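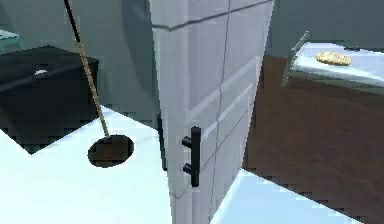
The Avulix Kitchen Task Suite is a set of simulated household chores for organizations that need to know what a mobile manipulator can do before one is purchased or put to work. Each chore is carried out in a rendered kitchen with ordinary fittings: tall paneled doors, black bar handles, wood-grain cabinet fronts, and food left where people leave it, such as a piece of bread on a pulled-out tray. Layouts, lighting and the placement of loose items can be varied between runs.

What the suite covers
The standard license includes 18 chores in 4 groups: opening and closing, fetching, putting away, and wiping down. The door and drawer tasks are the most mature. Dish handling and wiping remain under development and are supplied as previews.

Can machines do these chores yet?
In part. Avulix ran its reference controller, Ciklow, through 403 trials for the May release. Doors with a straight bar handle were opened reliably when the floor in front of them was clear. Results fell when the door had to be held open during a second task – placing an item on a shelf, for instance – and fell further when the handle was partly hidden. Avulix does not consider the present results sufficient for unsupervised work in an occupied home.

Customers should also note that a simulated result is an indication only. Hinge stiffness, worn seals and uneven floors are modeled in simplified form. The Stesthorpe test kitchen is available for physical trials by arrangement, and purchasers are advised to book one before committing to a fleet.

Supplied with the license
Scene files and task definitions
Scoring software with run logs
Ciklow reference controller, evaluation copy
Installation guide and 23 worked exercises

Requirements
A workstation with a dedicated graphics card is required. Operation over a shared network drive is not supported.

Ordering
Licenses are issued per site and renewed yearly. Orders outside North America are handled by Kaewkla, which also provides operator training. Requests for the next round of trials at Stesthorpe must be received by 23rd September.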